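Gripper comparison FAQ, Rundelville bench

Same questions keep coming in so here they are in one place. Will add more in January.

What are you comparing?
Two finger sets, Pava and Rana. Same job for both: pick up a foam letter cube, put it in a square drawn on the table.

Why foam?
Cheap. Soft. Shows up bad grip force right away, the cube squashes. 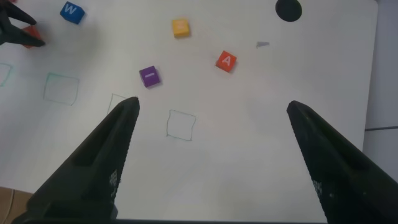

Posted by the Skavuvach bench team | Tuesday, December 15, 2020

Do you need the wrist camera?
For the last bit of the approach, yes. The head view is fine for finding a cube, not great for telling if the fingers are lined up with it. We tried 5 runs on head view only. Lots of nudged cubes.

How many picks so far?
2,314, both finger sets together. Logs are not cleaned up yet so please dont ask for a success rate.

Can I use printed squares insted of marker?
Sure. Marker is faster. Wobbly lines never bothered the controller.

Does lighting matter?
More than we thought. Pale letters on yellow cubes are the worst, hard to read from most angles.

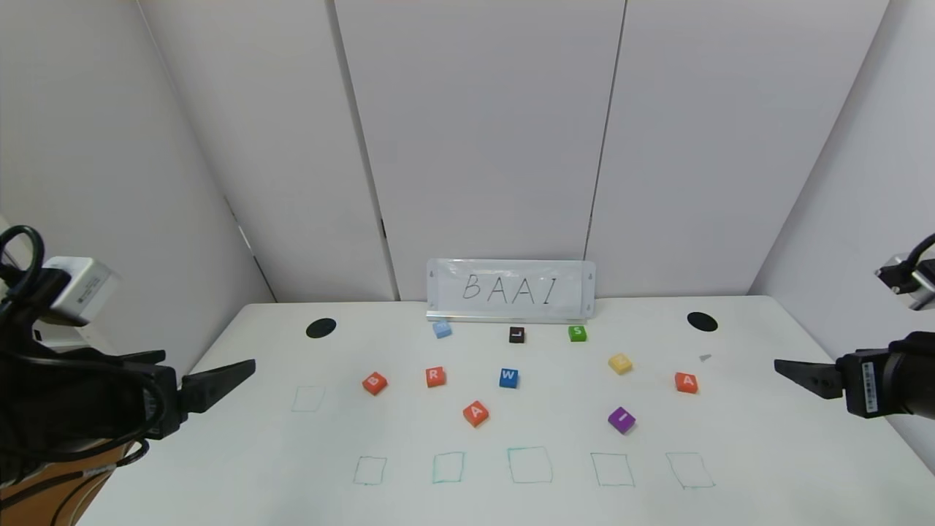 Anyway, turn the exposure down before you touch anything else. Then redo the white balance.

One arm or two?
Start with one. Two arms means collision limits, and those took us longer than the finger swap did.

Which fingers should I buy?
Leaning Pava for cubes. Ask again after the flat parts test.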